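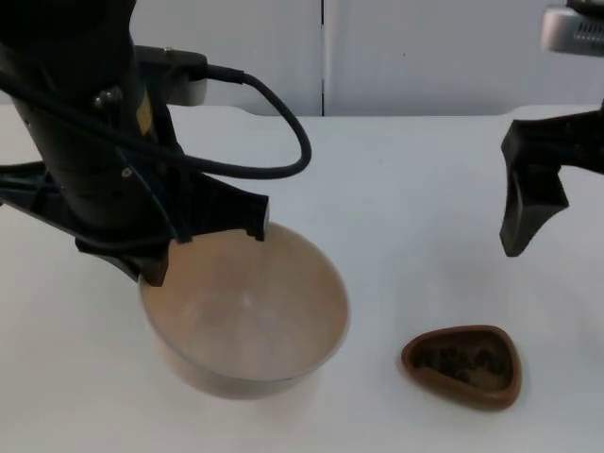 Why do families who have lost someone in a small aircraft accident speak to the press in the first days? In our interviews the most common reason was that they wanted the person to be described correctly, before other people did it for them.

4.2 Timing and wording of the first statement

The families in Corgate and Storeleo gave their first statement in different ways. In Corgate the text was written at the kitchen table by an uncle and read to the police liaison officer by telephone. In Storeleo the officer brought a draft, and the family changed most of it. Siregar, who made the interviews in Storeleo, notes that the word "tragic" was removed from each draft she saw. One mother told her that it was a word for newspapers.

We compared the statements with the articles printed by the local press in the same week. The articles usually kept the sentence about the character of the dead person and left out the thanks to the rescue crews. This was a source of anger for 2 of the families, who had considered the thanks to be the main point. An editor at the Clelow paper explained that thanks were cut for space and that he had never received a complaint about it. The families had not known that they could complain.

The inquiry reports came much later, and they were read in another way. Wubshet (Letay Wubshet, field notes, February) describes a father who read only the pages on the weather and the radio calls, and gave the rest to his brother. He did not want to speak with reporters again at this stage, although he had spoken freely in the first week.

Figure 3 gives the order of contacts for the Seyoum family, from the first telephone call to the end of the inquest.

Figure 3. Contacts between the Seyoum family, the police, the press and the investigators. Contacts started by the family are marked with a filled circle.

It can be seen that the family started almost no contact until the inquest was opened. After this point the direction changes, and most of the calls to the investigators are their own. We return to this change in Section 5.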